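A Morning at the Gratora Bakery Open House (and the Honey Cake I Can't Stop Thinking About)

21 Aug 2026

I've been buying Gratora's honey cake for longer than I care to admit, so when my friend Vija Paju called and said they were opening up the bakery to visitors for a morning, I said yes before she'd finished the sentence. Then I went and found my comfortable shoes.

It's an 86 mile drive from my house, and we left early with a thermos of coffee and two slightly squashed banana muffins. Vija drove, I navigated, and we missed the turn anyway because we were arguing about raisins in cinnamon rolls (she's for, I'm very much against). We still got there in time to be put in the first group, 18 of us, all in paper hats. Mine kept sliding over one eyebrow the whole morning.

Our guide was Ecaterina Bogdan, who runs the cake side of the bakery. She talks fast and she loves her ovens. The big deck oven is called Pîrvu, after the family it came from when their own bakery closed, and she patted the side of it as she went by the way you'd pat a horse. It holds up to 52 layers at once, and they're so thin that they only need a few minutes. The smell when she opened the door — warm honey, a little bit of orange peel, butter starting to brown — I wish I could send it home with every one of you.

What surprised me most was how soft they keep the dough. I've always chilled my honey cake dough until it's stiff, and then I fight with it and lose my temper. At Gratora they roll it while it's still a bit warm, straight onto parchment, and trim the circles after baking. The scraps get dried out and crushed for the outside of the cake. I've been throwing mine to the birds!

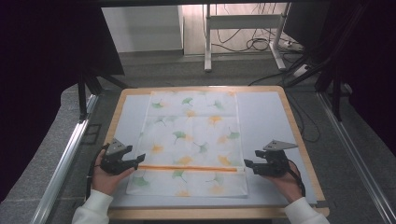

The filling is sour cream and a little whipped cream, sweetened less than you'd expect, and it goes on thicker than looks right. Ecaterina told us the layers should feel as dry as crackers going in, and then the whole cake sits in the cooler for 20 hours before anybody is allowed near it with a knife. I asked if I could get away with less at home. She gave me a look, and then she said overnight would be "fine," in a voice that told me it would not be fine.

After that came the tasting room, which was really a hallway with a long counter, but I wasn't there for the furniture. We tried the classic honey cake, a walnut one, and a new plum slice they're calling Zoment. I went back for more of the walnut. Vija liked the plum best and bought a whole box of it, and I will say it had a lovely tart edge to it, though I thought the crust could have used more salt. There was also a cup of their hot chocolate, thick enough to stand a spoon in, and I drank all of it even though it was August and warm out.

A few things if you're thinking of going to the next one. Eat a light breakfast. Parking is on the street behind the building, and the spots by the loading door are for the trucks. The shop takes cards, but the little table with the day-old bread was cash only when we were there, and I had to borrow from Vija for my rye.

I'm going to try the warm dough method this weekend, with my own buckwheat honey and the round cake pan lid I use for a cutter. If it works I'll put the recipe up with all the amounts. Vija has already asked which day she should come over, and she says she's bringing raisins.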